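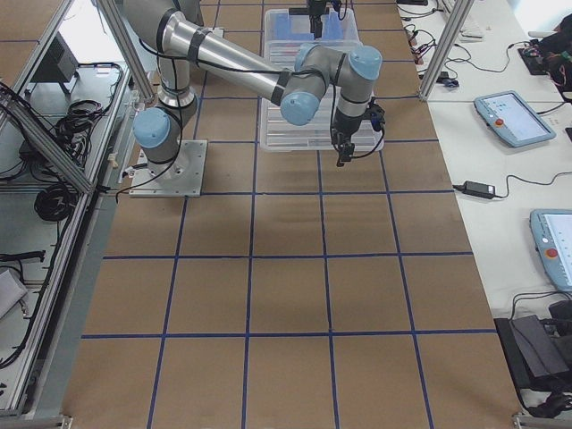 The two arms at the tub, with the pendants on the table.

"Slower than that, love," said Rekha Pal, who had been saying it since November and saw no reason to stop now. "Think of passing a cup of tea to your gran."

Silvia let out her breath and eased the handle forward. Over the taped squares the big arm came down a little way, its two black fingers pointing at the floor of the world like a heron making up its mind, and then it waited for her, as patient as ever.

They wanted 2,000 goes at it before the people at Jadolham would call it taught. Somebody had to show it every single one, by hand, with all the dithering and second thoughts a person puts into picking a flat blue thing out of a plastic tub, and for the last 40 that somebody had been Silvia Skála, who had come to Mestov to do the filing.

"Does it learn the bad ones too?" she asked.

"It learns whatever you give it," said Rekha, and she reached across the white table to move a cable away from her sleeve (she was forever catching that cardigan on things). "So if you're cross, go and have a biscuit first. Michalis taught one when he had toothache and it snatched at everything for a fortnight."

Silvia laughed, and felt her shoulders drop. She thought of her grandfather standing behind her at the piano, his big warm hands over hers, pressing the keys down through her fingers until one winter evening she noticed he had gone to put the kettle on, and she was still playing.

"Right then," she said. "Again?"

"Again," said Rekha, and pulled up a chair.

40 shares · 2 comments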